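28/07/2026
Noémi Deák

Week notes: seeing with more than one camera

Last time we got as far as the pinhole model and I promised you we'd leave the whiteboard. So this week is all about a job that sounds dull and isn't: get an arm to find one book in a full holder, and put its fingers in the right place to pull it out. I've been working on this with the Hasier code for longer than I'd like to admit, and most of what I know about camera placement I learned from getting it wrong.

Start with the frames, and write them down before you touch a keyboard. You need the robot base, the wrist, the wrist camera, the fixed camera and the table. For the wrist camera, the transform from camera to wrist never changes (if it does, someone has knocked the mount) but the transform from wrist to base changes all the time, and you get that from the joint angles. For the fixed camera it's the other way about — the camera sits still relative to the base, and you calibrate once and hope.

The catch with the wrist camera is time. The picture has a timestamp and the joint angles have a timestamp, and they are not the same one. On our setup the lag was 90 milliseconds before I fixed the driver. At a slow crawl you'd never notice. Swing the wrist quickly and your beautifully detected book spine ends up in the wrong book! Always look up the joint angles for the moment the picture was taken, interpolating if you must, and never just grab the latest message. I will ask about this in November, so consider yourselves warned.

Now the three views. Look at how much the same kind of thing changes from one to the next, and have a think about which one you'd trust for what.

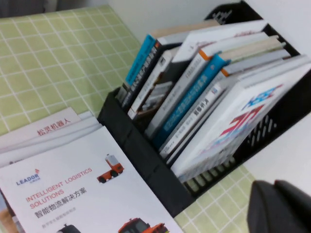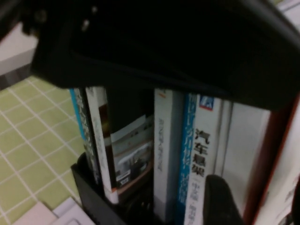
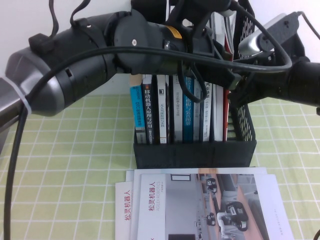 Fig. 1. Book holder and brochures on the green cloth: two wrist views, then the fixed camera, with the arm across the upper half of the picture.

A few things I'd like you to take away from these.

First, the gripper gets in the way of its own camera. In the first view it only takes up the lower right corner, and in the second it fills most of the top and a finger comes up in front of the books. The good news is that you know the shape of the gripper and where it sits relative to the lens, so you can mask out those pixels before the detector ever sees them. Do this! A big smooth black shape next to a black plastic holder is exactly what a depth filter loves to join into one lump. For fingers that open and close, the mask has to follow the finger position, so render it from the model and grow it by 13 pixels to be on the safe side.

Second, the fixed camera isn't a neutral witness. The arm and a hanging loop of cable cross in front of the books. The arm you can mask from the joint angles, same trick as before. The cable you can't, as it isn't in the robot model and it flops about as it pleases. I treat anything in that region as unknown space and let the planner stay out of it, which makes for some rather timid paths but no snagged cables so far.

Third, lettering. It's very tempting to run text reading on the spines and call it done. In the second view the big characters 汽车悬架 come out nicely, while the grey ones on the tall white spine nearby are too blurred to be much use. So keep a score per reading, merge the scores across views, and only commit to a grasp when the total passes your threshold. Mine is 75 out of a hundred, picked by fiddling. If you find a principled way of choosing it, come and tell me and I'll put it in next year's notes with your name on.

One warning about the tablecloth. The grid of white lines looks like a free calibration board, and every year someone tries it. Cloth stretches and wrinkles, and the squares all look alike, so your solver can slip by a whole cell and still report a tiny error. Use the proper board from the Fleltar cupboard.

For the exercise, take the Prudthorpe recording, build the gripper mask, and report how many false detections go away when you switch it on. Then delay the joint angles on purpose and plot what happens to the spine positions. Chapter four of the Rodrigues notes has the maths for the rotation part — skip the proofs unless you enjoy that sort of thing.

Next week: grasp planning, and what to do when the book you want is wedged in.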